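Research Associate, Household and Sector Accounts

Caston Economics -- Varkby office, with some remote work possible

We are a small economics shop that writes about national accounts, household debt, and the slow-moving numbers that tend to get skipped over on the evening news. We have an opening for a research associate to join our household and sector accounts desk, and we would love to hear from people who enjoy this sort of thing, whether they learned it in a graduate program, in a statistics office, at a bank, or by reading data tables late at night for the pleasure of it.

The posting is longer than most. We have found over the years that people make better decisions about a job when they can picture the ordinary days, so please bear with us.

What the desk does

Most of our work starts with the quarterly financial accounts: who is borrowing, who is lending, and what they are holding at the end of the quarter. We take the published figures, line them up with the income accounts and the balance of payments, and try to write something clear about what moved. Our main product is a quarterly note called Clamelix, which goes out to 600 subscribers, mostly pension people, credit unions, a few local government finance departments, and a good number of teachers who use it in class. The readers write back, sometimes at length, and answering them is part of the job.

Between the quarterly notes we take on longer pieces. This past year those have included a study of mortgage refinancing among older homeowners, a comparison of how different countries treat nonprofit institutions in the household sector, and a rather stubborn project on the statistical discrepancy, which is still on the whiteboard and which you would inherit a share of. (We hope you will see that as a plus!)

What you would be doing

In the first several months you would spend a good part of your time on the data itself. That means pulling releases on the morning they come out, checking them against the previous vintage, and keeping a plain-English log of revisions. We keep that log very carefully. A revision to the household saving rate can undo a paragraph we were fond of, and we would much sooner catch it ourselves than have a reader catch it for us.

As you settle in, you would start drafting sections of Clamelix, and after that we would expect you to propose and carry a longer piece of your own. Everything we publish is read by two colleagues before it goes out, and the reading goes both ways, so you would be marking up senior people's drafts from your first month. We try to be kind about it, and we also try to be thorough. If you have never had a page come back covered in questions, it can be a bit of a shock, but most people here come to like it.

There is some travel, though not much. The whole desk gets together in person every March for a planning week, and there are occasional talks to give once you feel ready to give them.

Who we are hoping to meet

You should be comfortable with accounting identities, and by that we mean comfortable enough to notice when somebody has drawn a story out of one that it can't support. You should know how to work in R or Python, or be well along in learning one of them. We are still partly in spreadsheets (the older models are, at any rate) and you would be helping us move the rest over, so some patience with other people's spreadsheets is needed.

We ask for 2 years of experience working with economic or financial data. That can be paid work, a thesis, a long-running blog, or some mixture. A degree in economics is welcome, but we have had wonderful colleagues come from history, actuarial science, and bookkeeping, and we do not screen on it.

Most of all, we need someone who writes clearly. Our readers are busy and smart, and many of them are not economists. If you can explain why the household sector's surplus has to show up as a deficit somewhere else, and do it in a paragraph that your aunt would finish, please apply.

Pay, hours, and the rest

This is a full-time, permanent position. The pay band and full benefits summary are attached to the application form, and we place people within the band according to experience, with no haggling. Release mornings start early, and we give that time back later in the same week. New staff have a 6 month introductory period with a regular check-in, and you will know well before the end of it how things are going.

The Varkby office is on a quiet street with decent coffee nearby. We come in most days of the week but are flexible about it, and parents on the team keep the hours that suit their families.

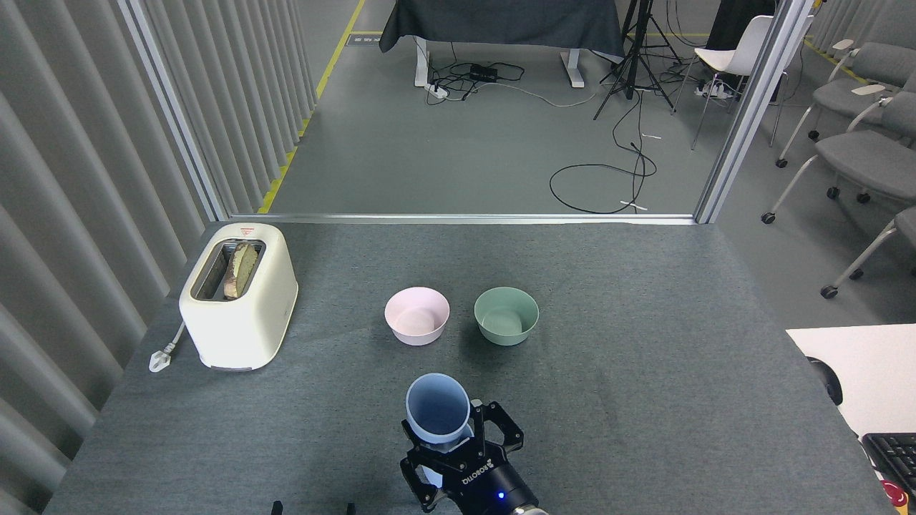 A light blue cup, with pink and green bowls behind it.

How to apply

Please send us a resume, a short cover letter, and one writing sample of up to 15 pages. The sample does not have to be published, and it does not have to be on sector accounts, though it should use numbers in some way. A chapter or a long blog post is perfectly fine. If it was written with someone else, tell us which parts are yours.

In the cover letter, we would like you to mention one chart or table in public economic data that you think is often misread, and say how you would present it instead. A few sentences will do. There is no trick to it, and we read every one of these with real interest -- they are the best part of hiring season.

Applications go to Khrystyna-Mariia Fedoruk, who leads the desk, through the form on our careers page. The closing date is Sunday, June 5, 2022, at the end of the day, Varkby time. Those we invite to interview will talk with Khrystyna-Mariia and with Paul, our data editor, and will be given a small exercise to do at home beforehand. The exercise is paid.

If you need any adjustment to the process, whether that is more time, a phone call in place of video, or materials in a larger print, let us know on the form and we will set it up. Questions about the role can be sent the same way, and we will write back to everyone who applies, including those we are not able to interview.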